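Notes from the Prulton Walkers
2010-08-05

Hello again, walkers! My turn to write the column while Niilo Heinonen is off visiting his sister, so you're stuck with me and my opinions about packing. I have a lot of them this year. We leave for the Dekley trail in a few weeks and my phone has been ringing with the same question: what do I bring?
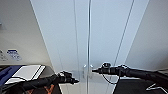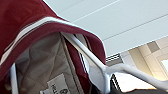
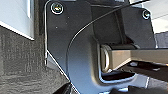
Less than you think. I went on the first Dekley trip with a pack so full I had to sit down on the ground to get my arms through the straps, and then Merja Honkanen had to pull me up (she has never let me forget it). I had three sweaters in there. I had a hardcover book! By the second night I was trying to give things away to strangers at the hut.

So these days I lay everything out on the bed the week before, go away, have coffee, and come back and put a third of it away again. The rain jacket stays. Wool socks stay, and I'd say one more pair than feels sensible, because the stretch past the Skiltard bridge is boggy even in a dry summer and I have never once got across it with both feet dry. Jeans do not stay. I know some of you love your jeans.

Something warm for the evenings, please. The hut sits up at 700 meters and it cools off fast once the sun goes behind the ridge. Last year Kwan-ho Lai sat out on the steps in a T-shirt telling us all he was fine, he was fine, and then he went to bed at eight with his hat on.

Now the route, for those who missed the March meeting. We're doing 39 miles over four days, same as last time, but going the other way round. That puts the long climb on day one when our legs are fresh, and it means we come down into Ahonen on the last afternoon, where there is a bakery. I voted for this direction and I'd vote for it again. Oona Saarinen thinks the morning light is better the old way and she may be right, but Oona, cinnamon buns.

There are 11 of us signed up so far and the hut can take a few more, so if you've been dithering, call me. You don't need to be fast. We stop all the time, for birds and for blisters and for Impi Koivisto's knee, and lunch has been known to last an hour and a half. If you can do the reservoir loop twice and still feel like cooking supper, you'll manage.

The travel fund stands at $1,413 after the plant sale, so the bus is covered both ways and we should be able to pay for the first night's supper too. Thank you to everybody who bought tomatoes. Mine are enormous and still green, how are yours?

A few bits and pieces before I run out of room. The hut kitchen has pots and plates but bring your own mug and spoon. The water tap outside is fine to drink from. There's no phone signal from the bridge onward, so tell your families before you go and save yourself the worried messages later. Somebody left a blue thermos on the bus after the spring walk and it's sitting on my windowsill, perfectly good, waiting for its owner.

Also, if anyone has a spare pair of walking poles, Merja's have a bent tip and she'd like to borrow some for the trip. Leave them on my porch, the side door, and mind the hose.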